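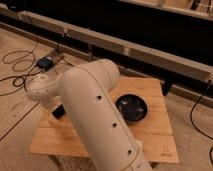

The arm over the board, black bowl at the right.

Second-hand arm drifts low on one side of the board, how do I track it down?
Posted by Gilberto Quispe, March 22, 2020

I've been setting up a used white arm at home. It sits on the carpet in the spare room and works over a square wooden board. I write positions by hand in a small script, nothing fancy. The controller is a Tonix unit and the gripper is a plain two-finger one I added myself.

On the left half of the board it's good. On the right half it comes in low, and the further I reach the worse it gets. At full reach it's out by 12 mm, enough to push the fingers into the rim of the bowl and shove it along. I've homed it again 7 times and I get the same error every time, so it's repeatable at least. Payload is nothing much, 70 grams at the most.

Is this a worn joint, or have I set something up wrong? I'd like to know before I pull the shoulder apart. I have basic tools, a level and a cheap dial gauge.

Lakedico
Joints wear out. Probably the gearbox. I had an old one that did the same thing and I ended up selling it for parts.

Natália Louro
I wouldn't open the shoulder yet. A worn joint usually gives you a different answer each time, and you're getting the same one. A steady error that grows with reach sounds like a tilt between the arm and the board.

Carpet is my first suspect. A board on carpet settles where the pile is softer, and the arm base does the same thing separately. Put the level on the board both ways, then on the base both ways, and write the numbers down. If they don't agree, you've found at least part of it. I'd screw the base and the board to one sheet of thick ply. Mine was on foam mats in the garage and I chased the same fault through most of September before I did that.
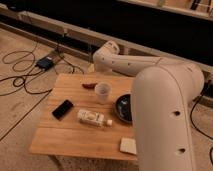

Test pieces matter more than people think when you're checking height. Pick things that are hard, flat and hard to tip, and leave the good bowl out of it until you trust the numbers. From what you've got on the wood there, I'd use the flat square piece near the front right corner and put the bottle, the frosted cup and the phone somewhere else. A bottle on its side can roll when the fingers touch it, and then you don't know if the arm missed or the target moved. Lower onto the square piece in small steps until a strip of paper just drags under the fingers. Note the height, move the piece, do it again. Five spots will do, the four corners and the middle.

If the five heights make a flat slope, it's tilt. You can shim it out or correct it in the script. If the middle is off but the corners agree, the board itself is cupped.

Do the whole run at low speed and keep a hand on the stop.

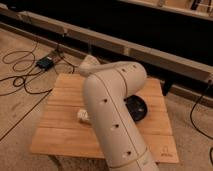

Once the heights are sorted, check the reach as well. Measure from the base centre to a pencil cross on the wood, send the fingers there, and see how far off they land. If it's long or short by the same proportion everywhere, look at the link lengths in your config. Used arms often come with somebody else's values still saved, and a new gripper changes the tool length too. Did you enter that after you fitted yours?

Also tie the cables back so nothing tugs on the arm at the far end of its travel.

Gilberto Quispe
Thanks Natália. The base is 2 degrees out compared with the board, so that's most of it. The tool length was still set for the old gripper. I'll cut a sheet of ply and post the five heights when I have them.

Teixeira
Use 18 mm ply or thicker, and seal both faces or it'll bow on you. Countersink the screws from underneath so it sits flat on the carpet.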